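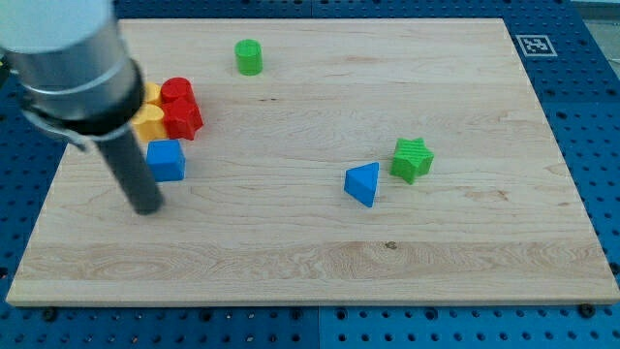

Skusto is a word list of workshop and woodworking terms in everyday English, collected from people who use them and written down with short plain definitions. It started as a spelling file for a club newsletter and grew from there. Many entries describe how wood looks, and these were the hardest to agree on. Grain that runs along a pale board with a few darker streaks in it is filed under "streak," while a band where the lines swirl, like the one across the lower part of the light board in the picture, goes under "figure." Some contributors called both of them "grain" and left it there. Those answers were kept too.

Contents

The list has 734 entries. Of these, 386 have at least one recorded usage sentence. The rest have a definition only.

terms.csv — the main list, one entry per line
usage.csv — sentences, linked to the main list by entry number
variants.csv — other spellings and local words for the same thing
CHANGES — what was altered and when

Columns in terms.csv

entry: a number, never reused, even after an entry is dropped
term: the word or phrase in lower case
sense: a short definition
topic: one of 9 topics (see topics.txt)
source: initials of the person who supplied it

An empty sense means the word was heard but we could not settle what it meant. Please don't fill these in from a dictionary.

How the words were collected

Noura Haddadin and Diarmuid Moriarty did the interviews. People were asked to talk through a job they had done lately, and the words were pulled out of the notes later. We tried handing out a printed form first, but the answers came back stiff and most of them read like a catalog. Six of those forms are still in the data, marked with an F after the initials.

Fadi Geagea wrote most of the definitions. Minttu Kettunen checked them and merged duplicates. Where the two disagreed, the sense has both wordings with a slash between them.

Known problems

Hand tools are covered much better than machines. Finishing terms are thin, and anything to do with upholstery is close to missing. "Cheek" and "shoulder" were swapped in the first release and corrected in June — if you have a copy older than that, replace it. A few variant spellings are probably typing mistakes of ours. Entries with a slash in the term itself will confuse simple search tools.

License

Free to copy, change and print, with credit to the Skusto word list. The usage sentences may be shortened but should not be reworded.

Contact

Corrections go to Aaliyah Paquette. Give the entry number and the town where you heard the word.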